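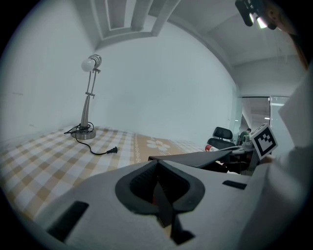
# Clindley 프루소(Prusow) 경기용 축구공 5호

성인부와 고등부 경기에 쓰는 5호 축구공입니다. 천연잔디와 인조잔디 구장 모두에서 사용할 수 있으며, 흙 운동장에서 주로 훈련하는 팀에는 같은 규격의 훈련구 멜로프(Melov)를 권합니다.

## 기본 사양

| 항목 | 내용 |
|---|---|
| 규격 | 5호 |
| 무게 | 423g (출고 검사 기준) |
| 외피 | 폴리우레탄, 미세 돌기 표면 |
| 접합 | 열접착 |
| 내부 튜브 | 부틸 고무 |
| 색상 | 흰색/남색, 형광 노랑/검정 |
| 구성품 | 공 1개, 공기 주입 바늘 1개 |

공은 바람을 뺀 상태로 발송합니다. 펌프는 포함되어 있지 않습니다.

## 외피와 접합

패널은 실을 쓰지 않고 열로 붙였습니다. 바늘구멍이 없어 비 오는 날 경기에서도 물을 적게 먹습니다. 다만 물이 고인 운동장에서 오래 쓰면 접합선 가장자리부터 들뜰 수 있으니 경기 후에는 마른 수건으로 닦아 보관하십시오.

표면 돌기는 이전 제품보다 얕습니다. 골키퍼 장갑의 마모가 빠르다는 의견이 있어 올해 생산분부터 높이를 낮췄습니다. 이전 제품과 섞어 쓰면 발에 닿는 느낌이 조금 다르므로, 한 경기에 쓰는 공은 같은 생산분으로 맞추는 편이 좋습니다.

## 공기 주입

적정 공기압은 밸브 옆에 인쇄되어 있습니다.

1. 바늘에 글리세린 오일이나 물을 묻힙니다.
2. 밸브에 수직으로 천천히 넣습니다.
3. 압력계를 보면서 나누어 주입합니다.
4. 바늘을 뺀 뒤 밸브 주변에 기포가 생기는지 확인합니다.

마른 바늘을 비스듬히 밀어 넣으면 밸브 안쪽 고무가 찢어집니다. 접수되는 수리 문의 가운데 가장 잦은 고장이며 무상 교환 대상에서 제외됩니다. 처음 주입한 공은 하룻밤 두었다가 압력을 다시 재십시오. 겨울철에 실내에서 맞춘 공은 운동장에서 압력이 떨어지므로 킥오프 전에 한 번 더 확인해야 합니다.

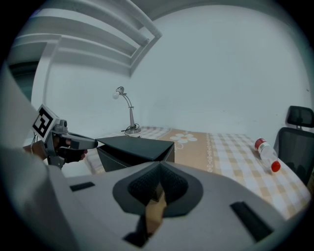
연회색 하우징과 가운데의 짙은 회색 원뿔형 마운트.

## 어느 제품을 골라야 하나

**프루소**는 공식 경기와 경기 전날 훈련에 맞춘 제품입니다. 반발이 일정하고 긴 패스에서 흔들림이 적습니다. 외피가 얇은 편이라 아스팔트나 우레탄 바닥에서는 금방 상합니다.

**멜로프**는 매일 쓰는 훈련구입니다. 외피가 두껍고 실로 꿰맸습니다. 프루소보다 첫 터치가 딱딱하게 느껴지지만 거친 바닥에서 오래 버팁니다. 4호도 있어 초등부는 이쪽을 많이 찾습니다.

**세풀베다(Sepúlveda)** 는 풋살용 저반발 공입니다. 실외 축구에는 맞지 않습니다.

## 단체 주문

낱개 주문은 수량 제한이 없습니다. 팀 이름이나 엠블럼 인쇄는 100개부터 가능하고, 200개 이상이면 패널 색상도 바꿀 수 있습니다. 인쇄 파일은 벡터 형식으로 보내 주십시오. 사진 파일만 있을 때는 도안 작업비가 따로 붙습니다.

인쇄 시안은 메일로 보내드리며, 확인 회신을 받은 다음 생산에 들어갑니다. 회신 이후에는 문구와 색상을 바꿀 수 없습니다. 리그 개막을 앞둔 2월에는 주문이 몰려 납기가 길어지니 개막전에 쓸 공은 12월 안에 주문하십시오.

## 보관과 관리

- 직사광선이 드는 차 안이나 창가에 두지 않습니다.
- 진흙은 젖은 천으로 닦습니다. 솔과 세제는 쓰지 않습니다.
- 시즌이 끝나면 바람을 조금 빼고 그물망에 넣어 걸어 둡니다.
- 공 위에 앉거나 무거운 장비를 올리지 않습니다.

## 교환 및 보증

바람을 넣지 않은 새 제품은 수령 후 2주 안에 교환할 수 있습니다. 접합 불량과 튜브 누기는 구입일로부터 6개월 동안 무상으로 교환해 드립니다. 잔디 구장 외의 바닥에서 생긴 마모, 과다 주입에 따른 변형은 보증하지 않습니다. 단체 인쇄 제품은 인쇄 오류와 제조 불량일 때만 교환됩니다.

문의할 때는 밸브 반대쪽 패널에 찍힌 생산 번호를 함께 적어 주십시오. 번호가 지워졌으면 주문 번호로도 접수할 수 있습니다.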